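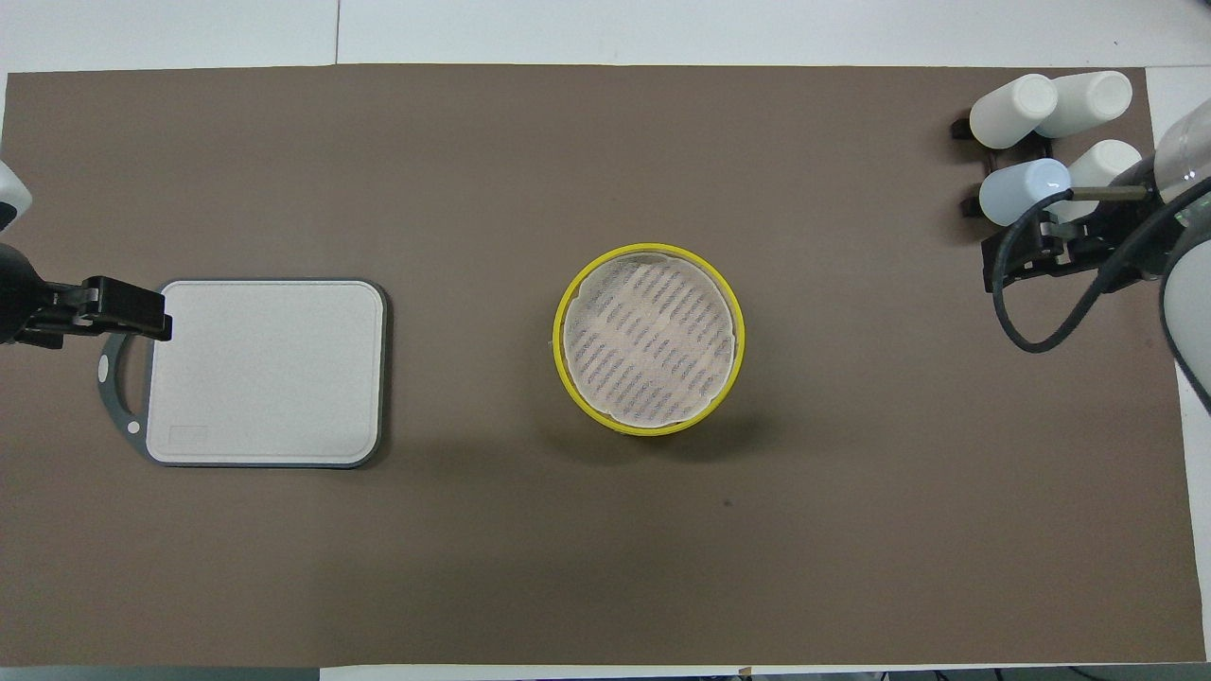

A yellow container with thin cloth over the top, next to a cutting board and a rack of bottles.

Why Does That Bowl Have a Cloth On It?
by Ximena Magaña

When I was little, my grandmother had a cloth over something in her kitchen pretty much all the time. A jar, a bowl, a bucket once. I figured she'd lost all her lids. I even gave her a lid for her birthday! It was a nice lid, and she used it on a pot, and the cloths stayed exactly where they were.

So today I want to talk about the thin cloth stretched over that yellow container. It looks like hardly anything, and you can nearly see through it, but people have been using cloth like it in kitchens for a very long time and it can do some things a lid can't.

What kind of cloth is it?

Cloth like this gets called gauze, or mesh, or cheesecloth, and there are small differences between them that I'm going to skip. What they share is that they are mostly holes.

Try this. Find a cotton T-shirt and look at it really close up, closer than that, with your nose almost on it. You'll see tiny loops of thread packed together. Now find a bandage roll from a first aid kit (ask first!) and look at that. The threads are much farther apart, and between them there are little gaps you can see light through. Weaving is just threads going over and under each other, and if you leave space between them you get gauze.

The word for how close together the threads are is the weave. A tight weave has tiny gaps. A loose weave, or open weave, has big ones. Jeans have a tight weave. A fishing net isn't woven at all, it's knotted, but it's the same idea with enormous gaps, and you would not want one on your soup.

Job number one: air yes, flies no

Some foods need to breathe. I know that sounds odd for a bowl of flour and water, but I mean it almost for real. If you've ever seen somebody make sourdough bread, they keep a jar of bubbly goop called a starter. There are living things in it called yeast, so small that you'd need a microscope to see one. The yeast eat the flour and make gas. That's what the bubbles are – yeast burps, if you like.

Now imagine screwing a lid down tight on that jar. The gas keeps coming and has no way out, so it pushes harder and harder on the inside. My neighbor Aníbal Betancur did this with a jar of starter and went to bed. In the morning there was goop on his ceiling light. He was lucky it was only the lid that flew off, as glass can break when that happens, and I've never seen him tighten a lid on a starter since.

With a cloth on top the gas drifts out through the gaps and nothing explodes. Fresh air can come in too.

But flies can't. A fruit fly is about as long as a sesame seed, and it loves anything sweet or sour or a bit old. It can smell your banana from across the room. If the gaps in the cloth are smaller than the fly, the fly has to stay outside. If the cloth is very loose you can fold it over and use two layers, so the threads of one layer cross the gaps of the other.

Cloth isn't magic, though. Germs are much, much smaller than the gaps. A cloth can't keep those out and it can't keep food cold either, so things that belong in the refrigerator still belong in the refrigerator.

Job number two: catching the lumpy bits

The other big thing thin cloth does is straining. When you pour something through a cloth, the liquid goes down through the gaps and the lumps stay up on top. Spaghetti in a colander works in just the same way, only a colander has big holes for catching big things.

My favorite thing to strain is yogurt. You put the cloth over a bowl, let it dip in the middle, fasten it around the rim, and spoon plain yogurt on top. Then it goes in the refrigerator and you have to wait, which I'm bad at. A cloudy yellowish liquid starts to drip through. It's called whey, like in Little Miss Muffet. What's left on the cloth gets thicker and thicker until you could practically build with it.

I got curious and weighed my whey. One tub of yogurt gave me 233 grams, and the next one gave me 267 grams. Same brand, same cloth! I left the second one for 22 hours and the first one for only 16, so I think that's where the extra came from, but I only did it twice and a proper scientist would tell me to do it a few more times.

The trick of getting it flat

Putting a cloth on a round container is harder than it looks. If you just lay it there, the middle sags and the edges slide in, and then you've got wet cloth in your food. You have to pull it snug. Look at the thin dark streaks and creases running slantwise across the cloth in the photo. Cloth tends to do that when it's pulled. Grab a napkin by two opposite corners and tug, and you'll see lines pop up between your hands. They show you which way the pull is going.

When I was teaching my friend Janka Jurčo's kids, we worked out a way that goes pretty well. Lay the cloth on top with plenty hanging over. Put a rubber band around the whole thing just under the rim, a loose one to start. Then go around pulling the cloth down a little at a time. Pull one side, then the side across from it, then turn the bowl a bit and do it again. If you pull one side all at once, everything scoots over and you have to start over. (We started over a lot. The younger one ended up wearing the cloth as a veil.)

A little dip in the middle is fine. I leave one on purpose for yogurt so it doesn't slide off.

What about everything else on the table?

You might have noticed the big brownish mat. I like having a mat under messy jobs. Kitchen projects drip, and bowls can skate around on a smooth tabletop.

The cutting board is the white one with the gray rim. See how one end turns into a loop? That's a handle, so you can carry it or hang it up. If you're chopping anything, a grown-up should be with you, and put a damp dish towel under the board so it can't slip. Mine used to travel clear across the counter while I did carrots.

And then there are the bottles, standing in a black rack with their white caps pointing up. I can't tell you what's in them! From above, all you get is plain white bottles. It's a good reason to put labels on your own bottles, and to put one on the cap as well as one on the side if you keep them in a rack. I once shook vinegar over my pancakes. They were my last two pancakes.

An experiment with no yogurt in it

You need a glass, some water, a piece of thin cloth or a clean bandage, a rubber band, and a sink. Do it over the sink. I am serious about the sink.

Fill the glass right up to the top with water. Stretch the cloth over it and fasten it with the rubber band, as flat and snug as you can get it. Put your palm over the cloth, turn the whole glass upside down, hold it straight, and slide your hand away.

A bit of water will probably spill, and then most of it should just stay up there. In a glass! Upside down! With a cover made mostly of holes!

Two things are helping you. Water likes to stick to itself, and in each tiny gap it makes a sort of stretchy skin. Scientists call that surface tension. And the air underneath is pushing up, hard enough to hold up the water as long as no air bubbles sneak inside. Tip the glass sideways and they do sneak in, and down it all comes.

If yours pours straight out, the gaps may be too big, so fold the cloth double. If it still doesn't work, check whether the cloth is sagging, and fill the glass fuller than you did before.

Some words from this page

Gauze: thin cloth with lots of open space between the threads.
Weave: how threads cross over and under to make cloth, and how close together they are.
Strain: to pour something through small holes so the lumps get caught.
Whey: the thin liquid that drips out of yogurt.
Yeast: tiny living things that make bread puffy.
Surface tension: the way water holds on to itself at the top, like a skin.

Wash your cloth when you're done. Rinse it in cool water first, then use warm water and a little dish soap, and hang it up somewhere to dry all the way before you fold it. In September I'll be back with pickles, so start saving jars.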